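Workshop notebook, Tultstead shared workshop
Thursday, May 10, 2018
Build: two-arm cup hanger (working name Nindora)

Continued from the last entry. The new finger pads are glued and the arms are back on their mounts. I kept the speed limit at 2000 in the config file, because at 4000 the wrist shakes when it stops and I don't want to tighten the belt again this week.

The task is the same as before: take a blue plastic cup, turn it upside down, and hang it on the gold wire rack. The rack has three pegs with one cup for each. The approach to the last peg is the difficult one. The arm must come in from the side with the cup tilted, and the neighbor cup is already very near.
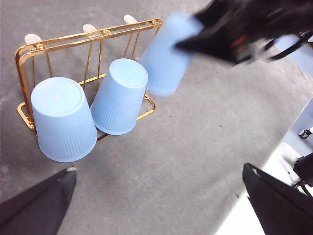
I changed the approach angle in small steps and wrote each value on the paper sheet by the power supply. If the cup comes too flat, the rim touches the peg tip and pushes the whole rack. If it is too steep, the gripper has no room to open. Value 1935 on the wrist joint is the one I will keep for now. Please do not overwrite it, the old value from October is saved in the second file.

One question for whoever knows the Matoušek driver board better than me: after a restart it sometimes loses the zero of the wrist, and I must do the homing again by hand. Is it the cable or the firmware? I changed the cable and I still don't trust it. 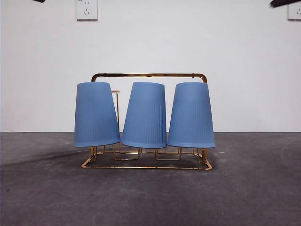 Jesside
Arm build and wrist software

Notes about the cups. They are light and the wall is thin, so too much grip force makes them oval and then they do not sit well on the peg. Force setting 3 is enough. With the old pads I needed more, and the ribs on the side did not help.

To do:
Put a mark for the rack feet, so everybody starts from the same position.
Check the screws of the left finger, one was turning free.
Order more pad material, the piece in the drawer is too short for both arms.
Try the rack turned the other way, last peg first.

I leave the arms parked and the main switch off. The log files are on the shared disk in the folder with today's date.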